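Members' newsletter, June

Learning to read again at 40: what our evening language circle does and how to join

Many members have asked me to write something about the evening language circle, so Ruxandra Enache gave me this space and I will try to use it well. My name is Alcides Ayala and I came to this town eleven years ago with a good job offer and very bad English. I am still learning, as you will notice.

The circle meets in the reading room of the Kaso building, at 6:30 in the evening, and we finish when people have to catch the last bus. There is no teacher in the usual sense. Two of us prepare a text each time, and the others read it at home if they can. If they cannot, they come anyway. In spring we were usually a small table, but since the notice went up at the bakery we have had to bring chairs from the corridor.

People believe that the most difficult part of a language is the grammar. For me it was the telephone. On paper I could take my time and look up a word, but when the dentist's office called me I said yes to everything and then I had an appointment I did not understand. So we practice the telephone a lot. One person sits with their back to the other and they speak without seeing each other's face. Bello Bassey plays the impatient clerk, and he is so good at it that new members get a little afraid. He asks you to spell your name, he interrupts, he says "hold please" and makes you wait. After a few weeks the real clerks seem very friendly.

We also read letters. Everybody can bring a letter they received, from the school, the landlord or the insurance, and we cover the private parts with a strip of paper. I was surprised how often the native speakers among us did not understand them either. Heidrun Plattner brought a notice from her building with one sentence of 2 full paragraphs, and we needed most of the evening to find the verb. She wrote back to the management to ask what they meant, and they sent a shorter one.

The library fund has given us 289 dollars for this year. We spent the larger part of it on dictionaries, because the old ones were falling apart, and on a used set of short novels in easy English. The novels can be borrowed without signing anything, but please bring them back. Volume four of the detective series has been missing since winter and three people are waiting to learn who took the necklace.

About the word list. Ivana Tapia started it on index cards, and it now has 2660 words, all of them collected from real situations of our members. You will not find "the pen of my aunt" there. You will find "deductible", "to run late", "drop-off", "lint" and "I was on hold". Each card has the word, a sentence that somebody really heard, and the place where it was heard. Some sentences are from the bus and are not polite. Ivana would like help with typing the cards into a computer, so if you have a free hour and you type faster than me, please tell her.

A few words about mistakes. At the beginning we corrected everything, and the result was that the shy people stopped talking. Now we have a different rule – the speaker decides. If you put your cup upside down on the table, nobody corrects you and you can talk as you like. If the cup stands normally, we correct you, but only when you have finished the sentence. It sounds childish, I know. My own cup was upside down for a whole season, and one evening I turned it around without thinking much about it.

From next month we want to try something new, an evening of stories without any paper. Each person tells for five minutes about a thing they know how to make or repair. Bello will explain how his grandmother smoked fish, and I have promised to explain how to change the chain of a bicycle, so now I must learn the word for every small part of it. You do not have to speak at the first visit. You can sit, have tea and listen.

It costs nothing to join. Children are welcome if they have something quiet to do, and there is a shelf with drawing paper for them. Please use the side entrance, as the front door is locked after six and the bell cannot be heard from the reading room. If you want to come but you are not sure about your level, leave a note for Ruxandra at the desk and one of us will call you back. We will speak slowly, I promise – except if it is Bello.

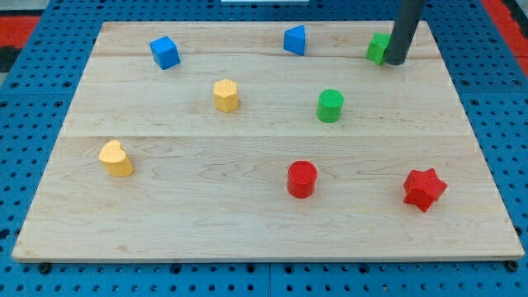 One more thing I almost forgot. We need a second kettle, and if you have one at home that works and that you do not use, you can leave it at the desk with my name on it.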